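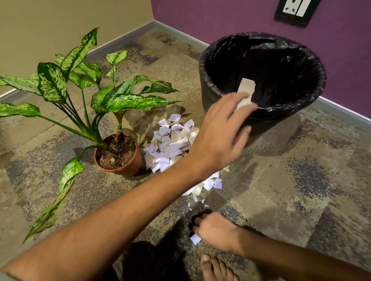
A strip of torn paper at the edge of the bin.

Where Does Torn Paper Go?

Paper is easy to tear. One sheet can turn into a big pile of scraps in less than a minute. When the scraps end up on the floor, somebody has to pick them up, and then they have to go somewhere. This page explains how to clean up torn paper and what can happen to it afterward.

Why does paper tear?

Paper is made of tiny threads called fibers. Most of them come from wood. In a paper mill the fibers are mixed with a lot of water, spread out flat, pressed and dried. As they dry, they stick to each other.

When you tear a sheet, you pull the fibers apart. Look closely at a torn edge and you will see a soft fuzz. Those are the ends of the fibers. An edge cut with scissors looks smooth, and a torn edge looks ragged.

Many sheets tear straighter in one direction than in the other. In the mill, more of the fibers line up one way. You can test this with an old newspaper. Tear it from top to bottom, then from side to side. One of the tears will probably wander off.

How to pick up scraps

Put the bin close to the pile first. If it is on the other side of the room, you will drop pieces on the way.

Next, make one heap. Spread your fingers, put both hands flat on the floor and push the scraps toward each other. Small pieces get caught among the bigger ones and move along with them.
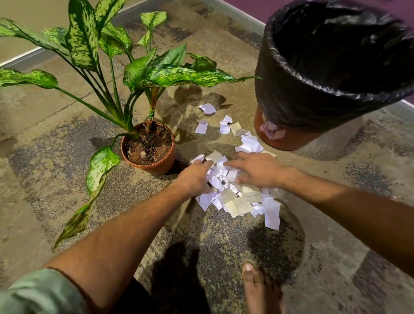

Gathering the scraps into a heap. A few have strayed toward the plant and the bin.

Lift the heap with two hands, one on each side, like a scoop. Hold it low over the bin and let go. Paper is light, and a small puff of air can blow it away, so close the window and switch off any fan before you start.

The last scraps are the slowest. Pick them up with your finger and thumb. On carpet, very small bits can cling to the pile (the short threads that stick up). A piece of sticky tape wrapped around your hand, sticky side out, will lift them.

Check around flowerpots, too. Scraps can slide behind a pot or land in the soil. Some house plants, such as dieffenbachia, have sap that can make your skin itch and your mouth hurt, so leave the leaves and stems alone. Ask an adult to move the pot if you need to reach behind it.

Trash or recycling?

Clean paper can often be recycled. At a recycling mill it is soaked in water until the fibers come loose. The mush is called pulp. It is cleaned, and then it can be made into new paper or card.

Each time this happens, the fibers get a little shorter. Very short fibers do not hold together well, so mills often mix in some new ones.

Small scraps are harder to recycle than whole sheets. They can fall through the sorting machines. Some towns ask people to put them in a paper bag and close it. Other towns do not take them at all. Ask an adult to look up the rule where you live.

These do not belong with paper for recycling:

Paper with food or grease on it
Used tissues and paper towels
Paper with a shiny plastic coating
Stickers

Other uses for scraps

White and cream scraps can be sorted by color and glued onto card to make a picture. Thick pieces are good for bookmarks and labels. You can also soak scraps in warm water, mash them and press them flat on a screen to make your own paper. Leave it to dry for a day or two.

Words to know

Fiber: a very thin thread
Pulp: a wet mush of fibers
Mill: a factory where paper is made

Page last checked 16th November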